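# 茶水间的水,九月起换个摆法

给来访客人备水这件事,过去一直是谁有空谁去拿,瓶子常常散在桌上。这个月起,桌上统一用一只托盘、一只分格的盒子。 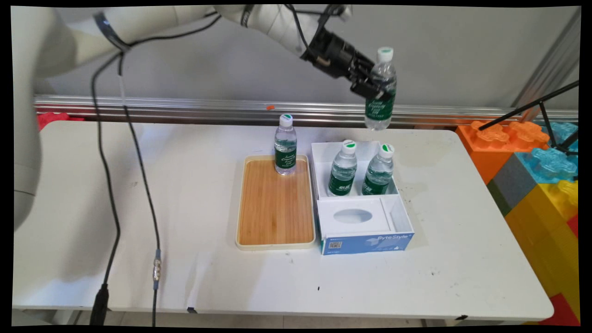 ## 托盘和盒子怎么分工

托盘放在白色长桌上,木质,带一圈米白色塑料边,盘面是浅色竹纹。它只放当场要给客人的水,摆几瓶看来几个人,从靠里的一端开始摆,外侧留出来,客人伸手不会碰倒别的瓶子。

盒子放在托盘右手边,白色,正面有一块印着“ByteStyle”的蓝色。里面分了格,后格立放瓶装水,前格是一块带椭圆开口的白色内衬,请保持原样,不要往里塞瓶子、杯盖或者糖包。曾经有人把用过的搅拌棒插在开口里,清理起来很麻烦。

瓶装水还是白盖、深绿标签的那一款,没有换。之前征求意见时有同事提出改用大桶水加纸杯,Uvley 会议室已经试过一段时间,纸杯用得比水还快,所以小瓶先保留。

## 补水的时间和数量

后格每次补2瓶,立着放,不要横着叠。补水时间定在上午九点半和下午一点半,由当天负责前台的同事顺手完成。遇到连续几场来访,可以在两场之间加补一次,不用另外登记。

整箱的水仍然存在走廊尽头的储物柜里,上面一层是瓶装水,下面一层是纸巾和垃圾袋。拆箱以后,外箱请当场压平,放到货梯旁边的回收处,不要留在柜子前面。上个月柜门两次打不开,都是被空箱顶住的。

取水的顺序是先旧后新。新到的箱子往里推,旧的拉到外面。箱子侧面会用记号笔写上到货月份,写“九月”就可以,不必写得更细。

## 今年用了多少

行政组的曹思涵(Sihan Cao)对了一遍采购单,今年到目前为止,全公司用掉瓶装水近2,000瓶。其中三楼会议区领走700瓶,是各楼层里最多的。

三楼用得多,主要是 Bralteck 项目的评审集中放在那里,客人多,一坐就是半天。另一个原因是开过没喝完的水。八月下旬收拾会议室时,一次收回37瓶开了盖的,多数只喝了一两口。这些水只能倒掉,瓶子另外回收。

为此做两点调整。内部会议不再预先摆水,请大家自带杯子,饮水机在每层楼梯口都有。外部来访照常备水,但按到会人数摆,不再按座位数摆。人数临时增加的,从盒子里取就行。

## 几件小事

托盘用完请拿下来擦一遍。盘面用拧干的湿布擦,再用干布带一下,边圈和盘面相接的地方容易积灰,擦的时候顺着边走一圈。不要把托盘整个泡进水池,也不要放进洗碗机。

盒子里外都只用干布擦,湿抹布先放到一边。哪一格松了或者边角磨破了,告诉行政组,我们来换,不必自己用胶带粘。

瓶子从盒子里取出来的时候,请捏住瓶身往上提。拎着瓶盖硬拽,容易把旁边那一瓶带倒,也容易把盖子拧松。放到托盘上时标签朝外,客人一眼能看到是什么水。

桌子只用来备水。快递、样品、雨伞请放到前台左侧的架子上。访客自己带的东西没处放时,可以请他们先放进会议室,里面有挂钩和矮柜。

## 二楼和四楼

这一套摆法先在三楼用,二楼和四楼九月底以前跟上。托盘和盒子已经从 Anness 订了,到货后由各楼层的前台同事来行政组领取。四楼的桌子比三楼窄,托盘横放会占掉大半张桌面,可能要竖着放,等东西到了再试。

Bugti 小组提出能不能在托盘旁边加一碟薄荷糖。这件事先不定。去年夏天摆过一次糖,化在包装纸里,桌面也粘。如果改成独立小袋装的硬糖,存放起来会容易一些,有合适的牌子可以推荐给我们。

还有同事问,客人带走没开封的水可不可以。可以,不用问,也不用记。

对补水时间有意见的,或者所在楼层的客人习惯喝温水的,请在九月底之前写邮件给曹思涵,邮件标题注明楼层。温水的问题目前收到的意见不多,四楼提得最早,打算先在那边放一只保温壶,壶和杯子由前台每天下班前收回清洗。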